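3.2 Room response and the vocal chain

The sessions analyzed in this section were recorded at Pridell, a converted chapel outside Trakville, between takes for an album of electronic songs. Vocals were tracked in the former vestry, which has parallel plaster walls and a hard floor. Swept-sine measurements were made at seven positions, with the singer absent and the door closed. Decay times were longest in the low mids, where the voice and the bass synthesizer overlap.

Parallel surfaces of this kind support standing waves whose spacing depends on the distance between them. The simplest case is a rectangular cavity with smooth walls (Figure 4). The vestry departs from it at the window recess – a feature that mainly affects the upper modes – and the rectangular model was kept for the calculations below.
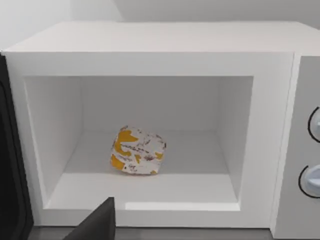

Figure 4. Rendered view of a box-shaped cavity, open at the front: a microwave oven with the door open.

3.3 Listening test

Forty listeners at Priltham heard 13 excerpts in two versions, one with the room sound left in and one with it reduced by the Girard method. Playback was over headphones at a fixed level. Each pair was presented in random order, and listeners marked the version in which the voice seemed closer. Ratings for excerpts with sparse piano were more consistent than those with sustained bass – the latter are treated separately in Section 4.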